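Processor socket

A processor socket is the part of a motherboard that holds the CPU and joins it to the rest of the computer. In the land grid array (LGA) type, the pins are in the socket and the chip has flat pads.

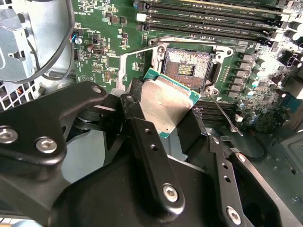
A CPU over an open LGA socket.

Sockets are often sold as a promise of easy upgrades. The promise deserves doubt. A chip that fits may still be refused by the board's firmware, and many owners never swap one at all.
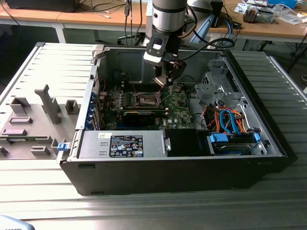
Desktop tower with its side panel removed; the CPU socket is empty.

Claims about wear are no firmer. The repair shop Colteo once advertised 3000 safe insertions, while its rival Salla promised 20 — neither published a test. 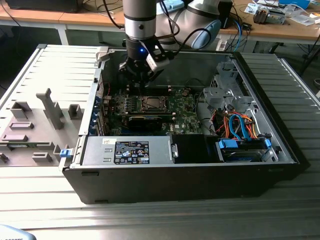 Ebere Edet objects that low ratings are only a warranty limit, and that bent pins come from careless hands long before wear matters. This is plausible, but it too rests on shop stories.

"Universal" sockets should be read the same way. The word has usually meant two chip families, sometimes fewer. 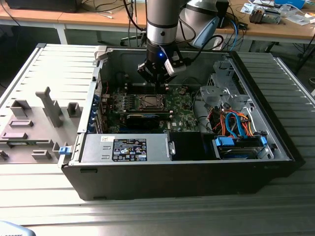 Board makers rarely say how long a socket will be supported, and buyers should treat any hint as advertising.

Contact | © 2021 Lubis | Back to top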